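Chapter 3
A Place for Everything: Containers, Dividers and the Space Between

In this chapter you will
– learn to sort a mixed collection into groups that make sense
– compare open, lidded and divided containers
– work out inside measurements and use them to choose a container

Tip out a desk drawer some time and have a good look at what lands in front of you. It's a wonderful mess! Pencil stubs, elastics, a key for a lock no one remembers, three kinds of tape. Every one of those things got there for a reason, and by the time you finish this chapter you'll be able to find each of them a proper home.

Regula Hubmann did this on a much bigger scale. When she took over the art room at Lullport Community School, she spent a Saturday emptying its cupboards and sorted 161 small items by colour, then started over and sorted them by use. The second try worked far better. Students reached for scissors and glue together, so scissors and glue went side by side, and tidying up at the end of class dropped from 19 minutes to almost nothing. We'll come back to her cupboards in Section 3.2, where you'll draw a plan for your own favourite workspace.

First, though, the containers themselves. A box looks like the simplest object in the world, but somebody had to decide how tall it should be, whether it needed a lid, and what it should be made of. Clear plastic lets you check what's inside without picking anything up. An open top lets you grab and go. And then there's the divider – one thin wall across the middle, and a single box can do two jobs.
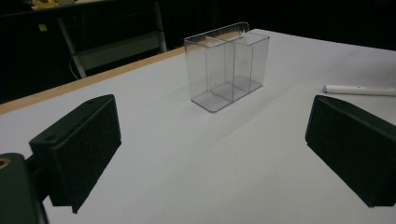

The two sides don't have to match, either. A narrower compartment suits clips and erasers, while a wider one can take sticky notes or a stack of cards. Think about what you own before you think about halves.

Before you start Section 3.1
Choose a drawer or shelf at home and set a timer for 40 minutes. Sort what you find into groups, give each group a name, and write down anything that refuses to fit. Bring that list to class, as we'll need it for the first activity.

Key words: compartment, divider, capacity, inside measurement, footprint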